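Parts trays for a CPU and RAM - worth it or just more plastic?

Nasta Forums > Builds and Repairs > Tools and Benches

benchwarmer25
Every second build video now has somebody laying out their parts in a fitted tray. I've been putting computers together on a kitchen table for years with a towel and the box the motherboard came in. The Skamum tray is 25 bucks before shipping. What am I paying for? The listing says "protects your components at every stage" and I'd like to hear which stage, exactly.

tinhat_lou
You're paying for the word "fitted."

Grulbridge_PC
I do repairs out of a small shop and I use them. If you have one machine open, you don't need it. If you have 2 or 3 open on the same bench, you want each chip sitting with its own memory so they don't get swapped. A towel doesn't do that.

benchwarmer25
A towel and a piece of masking tape does.

Grulbridge_PC
Until the tape lets go. Look at how the chip is held in a decent one. It's a square silver CPU inside a raised frame, with stepped corners, closed in on all four sides. The long green board next to it is what I'd call the memory side.
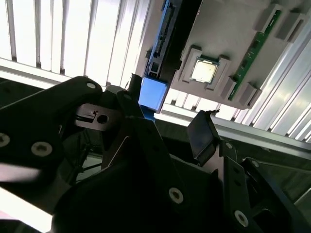 Reply 6 - tinhat_lou
OK, the corners are nice, I'll give you that. But the tray is tilted there and I still can't tell what's stopping the chip from dropping out. A snug fit? A clip? "Snug" is what they said about the phone case I threw away in June.

Reply 7 - Aicha Ramadan
The stepped corners are the part I'd want to know more about. On some trays the steps let you fit more than one size of chip. On the cheap ones they're just there for looks and the thing rattles. You can't judge that from a picture. Put a dead chip in it and shake it over a pillow.

Reply 8 - benchwarmer25
That's the first useful test anyone has suggested. The Skamum page has 214 reviews and the ones I read all say "great quality" and nothing else.

Reply 9 - Grulbridge_PC
I never said buy the Skamum. I have a Tanui and it's fine. Gray plastic, a bit ugly.

Reply 10 - tinhat_lou
Does it do anything about static? The Tanui site says "static aware," whatever that means. Aware of it and doing what?

Reply 11 - Aicha Ramadan
Plain plastic can hold a charge, so a tray that isn't rated for static could be worse than the towel. If the maker won't print a real rating, I'd assume there isn't one. Leave the chip in the clamshell it came in until the socket is open. Same with the memory.

Reply 12 - Grulbridge_PC
Used parts don't come with a clamshell. Half of what I see shows up in a sandwich bag.

Reply 13 - Aicha Ramadan
Fair, but empty clamshells cost next to nothing and they close. An open tray doesn't.

Reply 14 - benchwarmer25
So for one build a year I'm back to the towel, minus the towel. I'll pick up a couple of empty clamshells and skip the tray. If somebody does the pillow test on a Skamum, post it. I'd like to know about those corners.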